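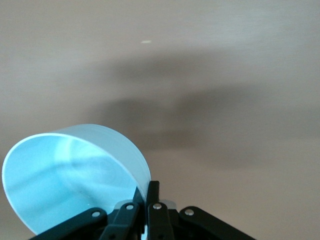 Section 4. Teaching the arm to pick up a cup

Read this before your first solo shift with the arm. I'm Divina Talavera, I ran the dish return at the Zarside cafeteria by hand for years, and now I run it with a Skistarov arm next to me. Pendo Muriithi wrote the wiring and safety sections (1 to 3), so if you skipped those, go back. I mean it! Mine is the part about cups.

4.1 What the arm does and what you still do

The arm takes cups off the sorting table and sets them upside down in the wash rack. That's its whole job. You still scrape plates, pull out silverware, load the washer and decide what's too chipped to go back out. When we started, I figured I'd be standing around watching a machine. What happened is that my hands got a break and my eyes got busier. You'll be looking at the Nodine screen a lot more than you expect, and that takes getting used to, especially if (like me) you'd never used anything fancier than the time clock.

4.2 Before you start

You need the arm powered on and parked, a clear sorting table, an empty rack, and one clean, dry cup of the kind you're teaching. Use a plain one with no handle for your first try. Mugs are in section 5 and they're a pain.

CAUTION: Keep your fingers away from the linkage bars whenever the green light is on. The bars fold in toward each other as the fingers close, and they don't know your knuckle from a cup.

4.3 Teaching a grip

1. On the Nodine screen, tap Teach, then New Item. Give it a name the next shift will understand. "Cup blue" is fine. "Test 7" is not, and yes, that one was me.

2. Set the cup on the table within easy reach of the arm. Take your hands back behind the yellow line.

3. Tap Wrist View. You're now looking from the arm's side of things, so left and right may feel swapped for a few minutes.

4. Jog the arm with the arrow keys until the fingers are beside the cup wall. Use Slow. Fast is for moving an empty gripper across the table and nothing else.

5. Tap Close, and let go of the key as soon as both fingers are against the cup. In the picture at the top of this section they're pinching the outside of the wall, close to the rim, with the cup tipped so you can see down into it. A tipped cup is okay at this stage.

6. Tap Lift and watch the cup for a slow count of four. If it slides, tap Lower, open the fingers and go back to step 4.

7. Tap Save Grip. The screen asks for a squeeze setting from 1 to 100. Leave it where it is until you've read 4.4.

Note: Don't worry about shadows on the table in Wrist View. The arm and the cup both throw them, and they move when the arm moves. I lost most of a morning trying to wipe one off.

4.4 Squeeze setting

Too low and the cup slips on the way to the rack. Too high and the thin ones flex. Go up or down by 4 at a time and repeat steps 5 and 6 after every change. Write the number on the card taped by the screen, with your initials, so whoever has the evening shift isn't starting over.

CAUTION: Never change the squeeze setting while the arm is holding something. Lower the cup and open the fingers first.

4.5 When it drops one

It will. Hit Pause (the big button on the table, quicker than the screen), pick up the cup, check the floor for pieces, then tap Resume. Put a tick on the drop sheet. The sheet is for fixing grips and it has nothing to do with your review. We got that in writing on 24/09/2022, and the page is pinned up by the lockers if you want to read it for yourself.

If the same cup drops again right away, switch that item to Manual and sort those by hand until the end of the shift. You're allowed to do that without calling anyone.

4.6 Every 1000 picks

The Nodine screen will show a wrench. Park the arm, switch it off at the wall, and wipe the fingers and bars with a dry cloth. Look over the pins while you're down there. If one is sticking out farther than the others, leave the power off and call the Lema service desk; the number is inside the front cover.

Go on to section 5 for mugs and anything else with a handle.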